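Packers wanted for the welcome boxes at Navum, evenings, paid

Hi! I'm Hạnh Thân and I look after the small orders at Navum. We put together desk boxes for people starting new jobs: a calendar, something to eat, a card, maybe a little gadget, all fitted into one carton with a lid that closes without anybody sitting on it. We have a big batch to get out in November and I'm looking for three people to help me with it. If you like sorting drawers, or you're the one in your family who always gets asked to pack the car, please keep reading.

The work itself is simple but it takes some care. Every company that orders from us picks its own mix, so the contents change from one order to the next. One customer wants cookies and a postcard, the next one wants cookies, a calendar and a charger, and then there's Umach, who changed their minds twice in the same afternoon and ended up with only the calendar and the tea (I love them, they pay on time, but still). You get a sheet for each order, you lay the things out on the table, you check them against the sheet, and then you pack.

I'm fussy about the laying out part. I want everything flat on the mat with some space between the pieces, so that whoever is checking can see the whole order in one look. Please don't build little towers. Quang Hoàng, who ran this job before me, packed straight from the shelves and was very fast, and I spent a week of my life mailing out the postcards he forgot. So we do it my way now!

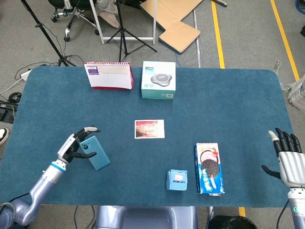 Cookies are the thing that goes wrong most often. The packages are soft and the filling does not like pressure, so they go in near the end, lying flat, with nothing hard on top. Calendars go in first, against the long side of the carton. If a calendar has a stand-up base, open it once and make sure it really stands, then fold it again and slide it in with the spiral toward the wall. Cards and postcards go on the very top, picture side up, because it's the first thing a person sees when they lift the lid and I want them to smile before they get to the paperwork.

Small boxes fill the gaps. I can't give you a rule for that, you have to turn them around in your hands a bit until they sit right. Fikri Osman has been doing this with me since spring and he's amazing at it, he can look at a pile and tell you which carton it needs. You'll be sitting across from him, so ask him anything. He talks a lot of soccer, fair warning.

What I'm hoping you bring:

You can read a packing sheet in English and tick off the lines as you go.
You're okay being on your feet for a couple of hours with a break in the middle.
You don't mind doing the same order 74 times. That's the size of the Ninh order, and it's the first one we'll do together.
You wash your hands before you touch the food packages, and you tell me if a box is dented or a seal looks off, even if it's the last one on the shelf.

You don't need any experience. I had none either. I used to do the phones at Plellska and the only thing I'd ever packed for strangers was a bake sale. If you've worked in a gift shop or a mail room, wonderful, tell me in your message, but I'd pick a careful beginner over somebody who's in a hurry.

Hours and money. We work two evenings a week, and one of them is always Thursday. The other one we'll settle as a group once I know who's coming. We start at 5:30 p.m. and stop at 8:30, and I mean stop, I have a bus to catch. Pay is by the hour, the same rate for everybody, and you'll get the number from me in my first reply so you can decide before you come all the way over. If an order finishes early you still get paid for the full evening. There's tea and there are usually broken cookies, which can't go to customers and have to go somewhere.

The workroom is on the same floor as the office. It's carpeted, so indoor shoes or thick socks are fine. Bring a sweater because the building turns the heat down after six and I've lost that argument already. Leave big bags at the front with Phúc Cao, who will also sign you in and show you where to hang your coat. Bikes can come inside if it's raining.

A few things people asked me last time:

Can I come with a friend? Yes, if you both apply. I'll try to keep you on the same evening but I can't promise the same table.

Can I do only one evening a week? Probably not this round. If that's all you have, write to me anyway and I'll put you down as a backup, somebody always gets a cold.

Do we have to lift heavy things? Not really. Single boxes are light. The full cartons go onto a cart and Lộc Triệu takes them down in the elevator, he's picky about how the cart is loaded and he'd like us all to leave it alone.

Do I have to be good with computers? No, it's paper and a pen. I type the sheets up myself afterward.

To apply, write to me through the contact page and put "desk boxes" in the subject line. Tell me your name, which evenings you're free, and the last thing you packed or sorted that you were happy with. It can be a suitcase, it can be a spice rack, I enjoy reading these. No resume needed. I answer everybody, usually at lunchtime.

I'll ask a few people to come by for a short try-out, which is paid too. We'll do a handful of boxes together and you can see if you like the work and if you can stand my music. Please let me know in your message if you're allergic to anything, we handle cookies with all kinds of fillings and I'd like to plan your table around it.

Hạnh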